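29 Sep 2023
By the kit cupboard keeper, Moriarty Hall

September check of the sports hall, with my comments as I went round. Nothing terrifying this time, hooray!

Fire exits – OK. Both doors open with one push. Somebody had parked the crash mats near the left one, so I've dragged them back to the store.

Floor – NEEDS ATTENTION. Tape is lifting by the far baseline and I caught my toe on it (twice, because I never learn). Re-tape before badminton starts again.

Wall bars – OK. All bolts tight. A bit dusty up top, but I'm not marking anyone down for that.

Balls and pump – OK. Give each ball a squeeze and a bounce, look along the seams, and wet the needle before it goes in the valve.
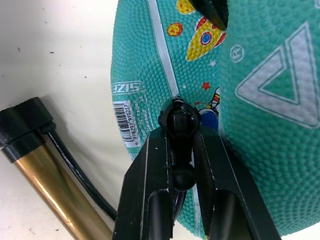
Teal basketball with the pump needle adapter in.

First aid box – NEEDS ATTENTION. Plasters are low and the eye wash is out of date. I've asked Mekeseck for 22 more sachets – the big box is silly money.

Lights – one tube flickering over court 2, reported to Orkarow, job 802. It gives me a headache after ten minutes, so I do hope they're quick.

Next check in 9 weeks.

Questions? Ask at the Irnolgate desk | © Moriarty Hall | Back to top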